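Why Does Wood Have Lines?
Kundbridge Museum of Trees - Young Visitors' Pages

Look closely at a desk or a door and you may find fine lines in the wood. These lines are called the grain. They were made while the tree was alive.

A tree grows a new layer of wood under its bark each year. In spring it grows quickly, and the wood is pale. In summer it slows down, and the wood is darker. One pale band and one dark band together make one ring. The oldest tree in the Museum's collection has 233 rings.

When a log is sawn along its length, the rings appear as long stripes or curves. Trees that grow slowly have narrow rings - their grain looks very fine.
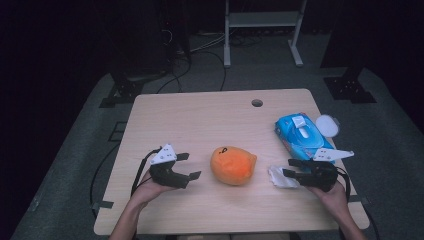
Knots are different. A knot marks the place where a branch once joined the trunk, and the grain bends to go past it. Visitors aged 7 and over may count rings in the Log Room during June.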